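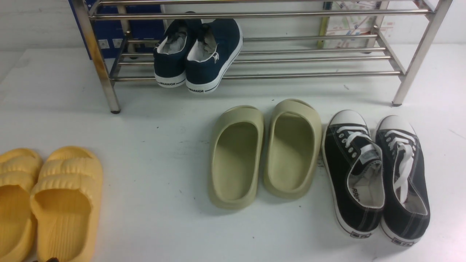
Shoe Care and Repair: Frequently Asked Questions

Last updated February 2021

Drop-off and mail-in

What kinds of shoes do you take?

Canvas, leather, suede, nubuck and most knit uppers. We also take hiking boots and work boots. We do not take ski boots, skates or anything with wheels, and we no longer dye satin.

Do I need an appointment?

No. Bring your shoes to the Grolusus counter during opening hours. If you have more than two pairs, call first so we can tell you how long the wait is.

Can I mail my shoes in?

Yes. Fill in the order form, print it and put it in the box with the shoes. Use a real box, not a padded envelope. Shipping to us is paid by you. Return shipping is included for cleaning orders over $50 and for all resoling orders.

Should I take out the laces and insoles?

Leave the laces in. We remove them and wash them separately. Custom insoles and orthotics should stay at home – we can't replace them if they are lost in the mail. Regular insoles can stay in the shoes.

Cleaning

How long does a cleaning take?

Canvas shoes are usually ready in four working days. Leather takes five. Suede takes seven, and longer in December, when we get the most orders. If your shoes are going to be late we send a text message to the number on your ticket.

Can you get yellow marks off white rubber soles?

Often, but it depends on the cause. Surface dirt comes off. Yellowing from age or sunlight is in the rubber itself and can be lightened but will probably come back. Yellowing from glue along the edge of the sole usually stays.

Will the color of my canvas shoes fade?

A little, especially dark blue, black and red. We test a small spot on the tongue before we start. If the dye runs in the test, we call you and you can decide whether to go ahead.

Do you use a washing machine?

For laces only. Everything else is cleaned by hand with Plarkum, a mild soap we buy in bulk. It has no added scent. If you are sensitive to soap of any kind, note it on the form and we will do an extra rinse.

Can you remove odors?

We can reduce them. The odor treatment is a separate service and costs $7 a pair. It works best on shoes with removable insoles. If the smell is in the foam under a glued insole, we suggest replacing the insole at the same time.

Repairs

Can sneakers be resoled?

Some can. Shoes with a stitched cup sole are good candidates. Shoes with a molded foam sole generally are not, though we can patch a worn heel. Bring them in and we'll look at them for free.

My sole is coming loose. Can I glue it myself?

You can, but please don't use super glue. It dries hard, cracks when the shoe bends, and has to be ground off before we can do the job properly. That adds to the price.

Looking after shoes at home

How should I dry wet shoes?

Take out the insoles, loosen the laces and stuff the shoes with plain paper. Change the paper when it feels damp. Keep them away from radiators and out of direct sun. An open rack is better than the floor because air can get underneath.

Can I use newspaper?

On dark linings, yes. On white or light linings the ink may rub off, so use plain packing paper.

How often should I use a waterproofing spray?

After each cleaning, and again when water stops beading on the surface. Spray outdoors and leave the shoes overnight before wearing them.

Orders and payment

Where do I find my ticket number?

It is the three-digit number in the top corner of your receipt, for example 491 or 822. Numbers are reused, so please give us your last name as well.

How long do you keep finished shoes?

Ninety days. We send two reminders before then. After ninety days, unclaimed shoes are donated.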